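The badminton club in Harov has 155 members and no hall of its own. It rents six courts in the old Rainer sports center, two evenings a week, and the lease runs out in December. Rahel Sutter has run the beginners' group there for most of its life.

"People come in from work, play for an hour and go home," she says. "They don't want to join a committee." 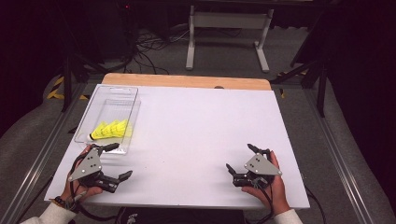 The group charges by the evening, which keeps the door open to people who can't commit to a season. It uses plastic shuttlecocks for practice. Feather ones fly better, but a hard-hitting pair can ruin several in a single match, and the cost adds up fast. Sutter keeps feathers for league nights against Jondby and Dalla.

Hye-jin Bae moved to Harov for a hospital job and played her first game there in borrowed shoes. She now partners Sutter in doubles. Bae learned on feathers and found the plastic ones quick and flat at first. She had to shorten her swing on the clear and wait longer on the drop. 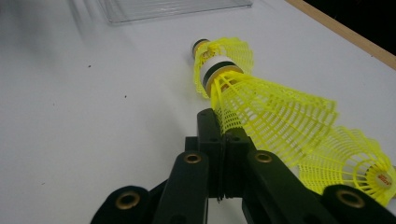

Page 38

The town has offered the club space in the new school gym, with four courts and a lower ceiling. High serves would be a problem. The rent is lower too, and there is parking. Members will vote before the summer break, and Sutter has not said which way she is leaning.

Related stories
Table tennis in the Dalla library
Who pays for the Jondby ice rink?
Learning to swim at 60

Contact us | Copyright 2025 | Back to top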